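4.2 What an opened case tells a repairer, and what it does not

The claim we set out to test is a common one in the repair literature: that the older desktop tower is an easy thing to take apart, and that ease can be read from the inside of the case once the side panel is off. Kerslake, in her working notes of 12/1/19, puts it more strongly. A tower with coloured plastic catches and plain screws, she writes, "explains itself". We are not convinced. Our reading of the same kind of machine suggests that some parts do explain themselves, that others mislead, and that the scoring guides now in use treat the two as if they were the same.

Three such guides were compared, Vokdale, Haltis and the shorter Dillo checklist. All three ask the assessor to open the case, look in from above and give each part a mark for how easily it can be seen and how easily it can be reached. The Vokdale guide has 26 items and the Dillo list has 11. Both add the marks together and report a single number at the end. It is this single number that gives us most trouble, and we return to it in section 5.

Take the power supply first. It is the largest block in most towers and it sits in a corner, so every guide gives it full marks for being seen. The markings printed on its casing are treated as a help to the repairer.
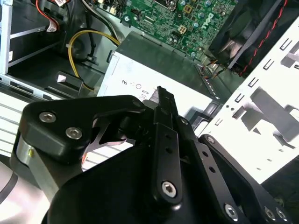
Small print on a pale metal box is a weak sort of help. Much of it is regulatory, put there for inspectors and importers, and very little of what a repairer wants to know can be had from approval marks and stray digits. Where the print runs sideways to the person leaning over the case, as it often does, it has to be read with the head tilted or the whole tower turned. The Haltis guide awards a mark for "label present" and asks nothing further. We would want to know whether the label can be read from where the work is done, and whether it says anything worth reading when it is.

There is also the matter of how the unit comes out. On many towers of this general pattern the screws that hold the power supply are driven from the rear of the case, outside it altogether, and cannot be judged by looking in from above. An assessor who follows the guides to the letter will mark a fixing that he or she has never seen. Jacobs made a similar complaint about fixed-view assessment in general, and we have found no good answer to it in the later versions of any of the guides.

The coloured catches are the stronger part of Kerslake's case and deserve a fair hearing. The idea is simple enough. A maker moulds the parts meant to be touched in one colour and leaves everything else in grey or black, so that the hand goes to the right place without a manual. Where a drive bay has a blue release latch and the hard drive cage below has clips of the same blue, the reader is invited to see a rule at work.

The difficulty is that the rule is seldom kept. Other things in the same case may be blue for other reasons, or for none. A port header may be blue and a data cable may be blue, and neither is a catch. Figure 3 has all of these in one tower.

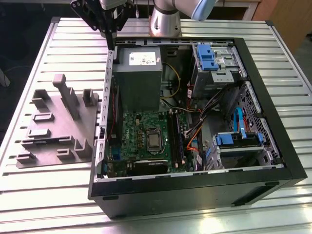
Figure 3. Open tower on its side, with the side panel removed. Blue plastic appears on the optical drive latch and the drive carrier clips; the SATA cable and a port header on the motherboard are also blue.

A practised repairer will not be fooled by this. He or she knows a cable from a latch and would know it in any colour. But then the colour has done nothing for the practised repairer either. The person it was meant to serve is the beginner, and it is the beginner who has no reason to think that blue means "press" in one corner of the case and nothing at all in another. We do not say the latches are useless. We say that the credit they are given in all three guides has been assumed, and that we know of no trial in which beginners were timed on matched cases with the catches coloured and uncoloured. Until somebody does that work the mark should be halved or dropped.

Cables raise a different doubt. The guides count a loose cable run as a fault, on the ground that it hides what lies beneath. In the tower of Figure 3 a yellow power cable loops down towards the middle of the case, an orange one crosses the lower middle near the memory slots, and a bundle of black and multicoloured wires passes between the drive bays and the motherboard. Under the Vokdale scoring this would lose marks in two places. Yet the processor can still be seen in its socket, with no cooler mounted, and so can the memory slots. A cable that lies across a board can usually be moved aside with one finger. One that has been tied back neatly behind a metal rail may need cutters. Tidiness is being scored as though it were access, and we suspect this is so only because tidiness is easier to judge by eye.

The missing cooler points to a further weakness. A case assessed with its cooler off looks far more open than the same case as sold, and the processor socket, which every guide counts among the hardest parts to reach, becomes one of the easiest to see. None of the guides states which parts should be fitted when the marking is done. Haltis says only that the machine should be "in ordinary condition". Two assessors could follow that wording in good faith and come away with quite different totals for one tower.

It has been put to us that such quibbles wash out over a large enough sample. The figure usually offered is 1,000 machines. We do not see why they should. A fault that pushes every mark the same way grows no smaller for being repeated, and the habit of looking in from above, with the case flat and the panel off, favours the same parts every time: the broad flat ones facing the assessor. Whatever is fixed from behind or through the front is passed over in the first tower and in the last.

We therefore keep the three totals in Table 4 for the sake of comparison with earlier work, but rest no argument on them. The item marks for the power supply, the latches and the cable runs are given separately, together with a note of the parts fitted at the time of marking and of the side from which each fixing was seen.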